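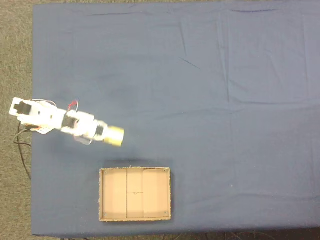
Fig. 2. Overhead view: arm at left, open box on the blue cloth.

Okay, week two of the Prellar notes - reaching from one top camera. I trained the policy on 90 demos, then ran 16 trials with the box moved each time. It got the tip over the box in more than half of them, and I'm really happy with that! Most misses came from cloth creases (the edge detector loves a fold line). Before Tuesday, read the Listeck handout and sketch how you'd mask the cloth - rough pencil is fine.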